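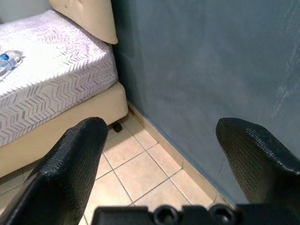 Gallery: Tustia planner, wrist view

Lorraine Ackroyd and Mared Ifans write the motion planning and perception code for Tustia at Virkolwood. The page collects views from the wrist camera, with notes on what the software has to handle.

Corner between bed and wall
Both fingers are open and facing the gap beside the bed base. The planner keeps the base and the blue-gray wall as separate collision surfaces, and the margin to each is set in the config file.

Floor tiles
Grout lines run diagonally from this angle. The floor fit takes 200 points per update and drops any that land in the shadow under the bed.

Bottle on the mattress
Clear plastic gives poor depth, so the detector relies on the outline and the blue band near the neck. Mared is rewriting this part for release 2.

Finger mask
The gripper is always in view at the bottom and sides. Its pixels are masked before the depth data reaches the map.

Page updated 2022-06-26. Release 2 is planned for October.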